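3.2 Corpus and listening procedure

The corpus consists of 96 instrumental surf recordings issued by independent labels, among them Rarlow and Sirer. Live albums were included only where a studio version of the same title existed, which allowed tempo drift to be measured between the two. Each track was assigned to one of two groups: recordings that keep the twelve-bar or AABA layouts of early surf music, and recordings that borrow rhythm figures from punk or garage rock. Cordier coded the full set. Campos coded a subset of 40 tracks without access to the first set of labels, and the two coders agreed on 39 of them. The remaining track, a slow piece from the Requena sessions, moves between both layouts and was kept in the second group.

Spring reverb was treated as a separate variable. Decay time was estimated from isolated guitar hits at the start of a phrase, where drums and bass leave enough room for the tail to be heard. Tracks with no usable hit were marked as missing and left out of the decay analysis — they remain in the tempo analysis. Tremolo picking was coded as present when a single pitch was repeated at sixteenth-note speed for at least one full bar.

Listening took place in a single room at Clustolthorpe during March. Coders used closed headphones at a fixed playback level and took a break after every 4 tracks. Notes were written on paper and entered into the shared table at the end of each session. The table was locked on Nov 11, 2022, and no labels were changed after that date.

Figure 2. Tabletop with oval tray and black rack with four pegs.

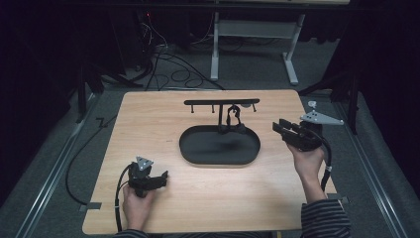
3.3 Tempo measurement

Tempo was tapped by hand over the first chorus and again over the last. The mean of three passes was used for each point. Software beat tracking was tried first and dropped, as it often locked onto the tremolo picking and returned double the true value.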